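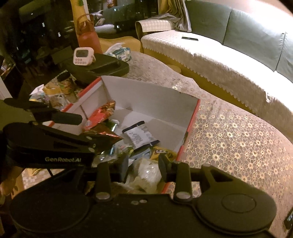 Hand-Held Gripper Demonstration Unit

The hand-held gripper is a manually guided tool for recording everyday handling tasks. The operator holds the body of the unit and works with its two fingers, and each task is recorded from the position of the tool itself. Ruvdale supplies the unit for purchase, for hire and for supervised demonstration at the customer's premises or at our Clerkach showroom.

What is shown at a demonstration

Demonstrations are carried out on ordinary household goods. Snack packets, wrappers and an open cardboard box on a table are typical of the material used, together with the bottles, tissues and small appliances that tend to share the same surface. Visitors are invited to bring items of their own, provided that these are unbroken and weigh no more than 1000 g.

Each visit lasts one morning or one afternoon. A member of staff presents the unit, after which every visitor may handle it under supervision. Recordings made by visitors are played back at the end of the session and may be taken away on request.

Open day

The next open day at Clerkach will be held on Friday, May 24, 2024. Doors open at ten o'clock. Places are limited to 53 and must be reserved in advance. A second open day is planned for October.

Ordering information

Gripper unit, complete: order no. 331
Finger pads, pair: supplied with the unit, also sold separately
Carrying case (Tsakiris): optional
Jeva playback software: one licence included
Hire period: minimum one week

The finger pads are subject to wear and should be inspected after around 2000 grasps. Worn pads must be replaced as a pair.

Customers wishing to arrange a demonstration at their own premises are asked to state the number of visitors expected and the size of the table available. Enquiries should be addressed to the Ruvdale demonstrations office.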